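Subject: Re: [tivwood-toys] Soft toys for the August table

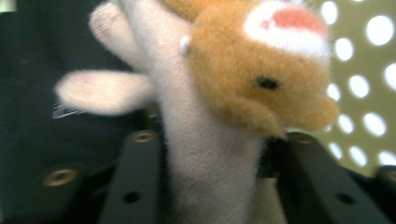
White plush with the orange head, pink spot on the forehead

Talha Warraich wrote:
> Does the white and orange one still need a price? I have
> 141 tickets left and can write one out tonight.

Yes please, put it down at 2 pounds. I don't know what animal it's meant to be — Rocío thinks a fox. Write "soft toy" on the ticket and leave it at that. It can go in the blue crate with the rabbits, and I'll collect the lot at 6.

Javiera

Tivwood Toy Swap list | Contact the list owner | Back to top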